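Wissen > Technik > Roboter > Wie Roboter üben

Drucken | Per E-Mail senden

Woher weiß ein Roboter, wie man eine Schublade aufmacht?

21. Aug. 2021

Kurze Antwort: weiß er nicht. Muss er lernen. Und zwar aus Beispielen, ganz vielen davon.

Du kannst das längst. Hingreifen, ziehen, fertig. Ein Roboter hat aber keine Ahnung, was ein Griff ist. Also zeigt man es ihm. Nicht einmal, nicht zweimal. Immer wieder, jedes Mal ein bisschen anders: Schublade weiter links, Schublade halb offen, Licht an, Licht fast aus.

Wer macht sowas?

Zum Beispiel Marisol Bermúdez und Emiliano Cortés vom Projekt Girkedard. Die beiden sammeln Beispiele. Marisol steuert den Roboterarm mit einem Handregler, Emiliano schaut hinterher alles durch. Was schiefging, bekommt einen Vermerk. Wegwerfen tun sie das nicht immer, aus Fehlern lernt das Programm nämlich auch was.

Bis jetzt haben sie 1.101 Beispiele. An guten Tagen kommen 50 dazu. An schlechten Tagen 3, dann streikt meistens der Rechner.

Und was steckt in so einem Beispiel?

Bilder von der Kamera. Dazu Zahlen: Wo ist der Arm, wie weit ist der Greifer offen, wohin bewegt er sich gerade. Alles schön der Reihe nach, wie bei einem Daumenkino. Das Lernprogramm sucht darin nach Mustern. Wenn es so aussieht, dann bewegt sich der Arm so.

Muss dafür immer ein echter Roboter ran?

Nö. Viele Beispiele enstehen im Computer, das nennt man Simulation.

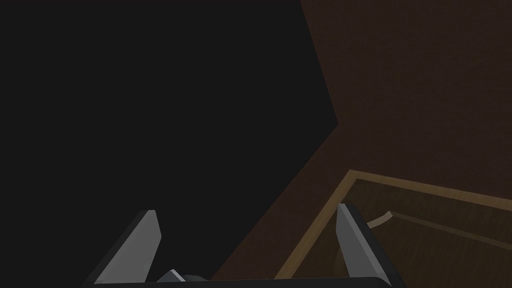

Eine Simulation ist so ähnlich wie ein Computerspiel, nur ohne Punkte. Kaputtgehen kann nichts, und man drückt einfach auf Neustart. Der Roboter sieht dabei oft bloß ein Stück von der Welt: seine zwei grauen Greiffinger, eine offene Schublade, daneben viel Schwarz. Damit muss er klarkommen. Dunkle Bilder gehören deshalb mit in die Sammlung, helle natürlich auch.

Probier es selber! Augen zu, und jemand sagt dir Schritt für Schritt, wie du eine Schublade aufmachst. Aber wirklich jeden Schrit. Finger nicht einklemmen!

Im September gehts weiter, dann mit Türen.

Zuletzt erschienen:
Lullel, der Roboter, der Socken sortiert
Was macht eigentlich ein Sensor?
Zu Besuch in der Werkstatt Gernar
Warum Treppen für Roboter so schwer sind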